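Chapter 8
When the Gripper Lets Go

After you study this chapter, you should be able to:
- tell the difference between a missed grasp, a double grasp and a dropped object
- explain why soft packages cause more faults than hard ones
- read a simple fault log and decide which fault came first
- say when a person may put a hand into the working area, and when it is forbidden

8.1 A fault that looked like success

In July the packing cell at the Irneck plant stopped 9 times in one shift. The operators wrote the same words each time: "arm stopped, no reason". The arm was taking small bags of crisps from a table and putting them into a box. The program was old and well tested. It had worked for a long time with tins and cartons, and the people at the plant trusted it.

The reason was found in the log of the gripper. The controller checked only one thing after each grasp: whether the fingers had closed fully. If they had not, it decided that an object was between them. With a tin this is a good rule. With a bag it is a poor one. The fingers can catch only a fold at the corner, and the fold is thick enough to keep them a little open. The controller reads "object held", the arm lifts, and the bag slides out on the way to the box. Then the arm opens its fingers above the box and reports a good result.

The arm stopped only later, when a fallen bag lay in its path and the force limit was reached. So the stop was the last event in a chain. The first event, the weak grasp, had left no alarm at all.

8.2 Why bags are difficult

A rigid object has one shape. A bag has a new shape each time it is put down. Its foil reflects the lamps in the ceiling, and a camera may take a bright reflection for an edge. When bags lie in a heap, the edge of one can look like a fold of its neighbour, and the program may choose a grasp point which belongs to two bags together. 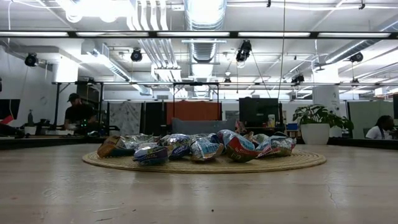 Figure 8.1 Nine bags in a low heap on a round woven mat. Notice how the wrinkled foil shines, and how some bags are partly behind others.

8.3 Three kinds of grasp fault

Missed grasp. The fingers close on air. This fault is easy to detect and does little harm. The arm should go back and try again, but not more than 2 times at the same point.

Double grasp. Two bags come up together. The finger position may look normal, so the weight must be measured as well.

Dropped object. The grasp is accepted and then lost. To find it, the controller must check the fingers again during the movement and once more before release. At Irneck this second check was missing.

8.4 The hand in the working area

During the same shift an operator reached in to take away a fallen bag while the arm was only paused. A paused arm still has power and can continue its movement. The operator was not hurt, but the event was recorded as a safety matter, and the cell stayed closed until the rule below was put on the wall.

Before you reach in:
1. Press the stop button. Do not use pause.
2. Wait until the drive lamp is off.
3. Open the gate and keep it open while you work.
4. Remove all fallen objects, also those under the table.
5. Close the gate and restart at 60 per cent of normal speed.

In the next section we will read the Irneck log line by line and mark the first weak grasp.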